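The toy library at Claltdale opens at ten, and by then its founder has already been in for two hours, sorting. She began it with 7 boxes of her own children's things, and there are now 449 families on the books, some of them coming all the way over from Tistton on the bus, which she still finds rather marvellous.

"People think it's the lending that takes the time," she told me, pouring the tea, "but it's the putting away, my love, it's always the putting away!" Every animal that comes home goes into a plastic bin first and stays there until it has been looked over for chewed ears and split seams (the lions, she says, come back worst, as everyone wants the lion). Only then does it go back to its own set on the shelf.

I asked whether she ever grew tired of it. She laughed and said she had meant to stop in March, and then somebody brought in a farm with all its fences, and well, who could leave that in a heap? "I like one animal in a bin and a clear table," she said. "Then I know where I am."

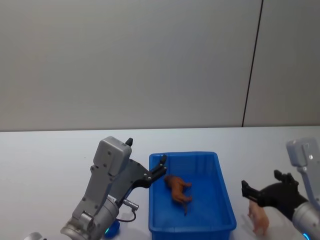 ## Borrowing from the library

Membership is open to any family in Claltdale or Tistton, and sets go out for six weeks.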